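Oct 1, 2025
Bench 3, drawer task
Present: Leonie Pfister, Darmawan Hidayat, me (N. Jireš)

Fault picked up where Leonie left it last night. Left arm goes into protective stop during the drawer task, always in the same part of the motion, when the fingers come down at the upper front of the open drawer to get the cube. Controller log says joint torque over limit, joint 4. No damage to the arm that I can find. One shallow dent in the top edge of the drawer front, which may be older.

Started by reading back through the log. 74 drawer cycles since the last calibration, stops in the last part of the run only. The early cycles are clean. So whatever this is, it came on during the run and was not there at the start.

Things I ruled out before lunch:

Gripper mounting screws. All tight, both arms.
Tool payload in the controller. Matches what Darmawan weighed in the spring.
Cable drag on the left arm. Moved the arm by hand through the whole approach with the brakes released, no pull anywhere.
Base plate. Put an indicator on it and leaned on the arm. No movement worth writing down.

Then ran the approach at reduced speed with Leonie on the stop button. Held it at the waypoint just before the grasp so we could look at clearances.

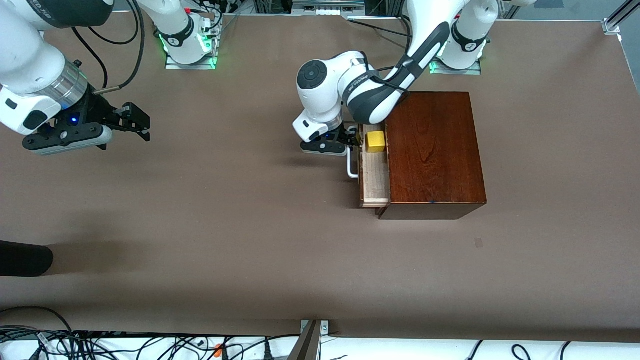
Left gripper holding at the drawer, cube at the cabinet end. Right arm parked open over the table.

The clearance between the fingers and the cabinet wall is too small with the cube sitting that far back. In the taught position the cube was meant to be nearer the middle of the drawer. If the drawer is pulled fast the cube slides back toward the cabinet, the vision step finds it there, and the planner goes after it without asking whether the fingers fit. Leonie says this was allowed on purpose, a wider pick area was requested by the Kaltenport people. The area was widened in the vision settings but the keep-out box around the cabinet was never changed to go with it.

That accounts for the stops but not for why they only begin late in the run. Darmawan's guess was that the cabinet itself creeps. Each pull on the drawer drags it a little, and the keep-out box is fixed to the table, so after enough cycles the real cabinet and the modeled one no longer agree. I did not like this at first, because the cabinet is heavy enough that I would expect it to stay put. Tested it anyway. Tape line along one side, then repeated pulls with the cube taken out. It moves. You can't see it on a single pull. After a long set the gap to the tape is plain.

Checked it with the wrist camera too, drawer shut, to see where the corner of the cabinet comes in the view from the stored look-down pose.
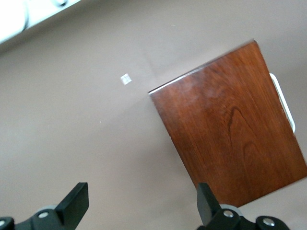

Wrist camera, fingers open, near corner of the cabinet just past the right finger.

The corner comes very close to the right finger in this view. I would not want to start a descent from there without a fresh position for the cabinet. The glare on the top face is also a nuisance. The edge finder grabs the bright rim on one attempt and the reflection on the next, so the angle it reports jumps around. Leonie turned the exposure down and it got better, though I would not call it fixed.

Safety side. The protective stop did its job every time and the arm held position. What I am less happy with is the recovery. Twice in the old log somebody cleared the stop and hit resume straight away with the fingers still loaded against the wood. The arm then jumps when it lets go. Nothing was hit, but a hand in the drawer at that moment would have been. Until further notice: after a protective stop on this bench, back the arm off in jog mode first, speed at 3 percent, and then clear. Leonie has put a sheet with this on the cell door. Miroslava Vaněk needs to be told, she runs this bench on the late shift.

Changes made today:

Pick area cut back to the old size.
Keep-out box grown on the drawer side.
Force limit on the descent lowered. It was at 2,000 in controller units, left over from the press-fit job, now 200. Should have been reset when the bench changed over.
Cabinet position re-measured by hand and entered.

Ran a short set after that with no stops. Too short to prove anything.

Still open: some way to hold the cabinet down. Darmawan wants a rubber mat, I would rather have a fence screwed to the table — he says a fence will be in the way of the right arm, and he may be right. He will mock one up in cardboard. Asked Miroslava Krajčí whether the Ollosgate bench has the same leftover force limit. No answer yet.

Full-length run tomorrow morning, somebody at the stop button the whole time.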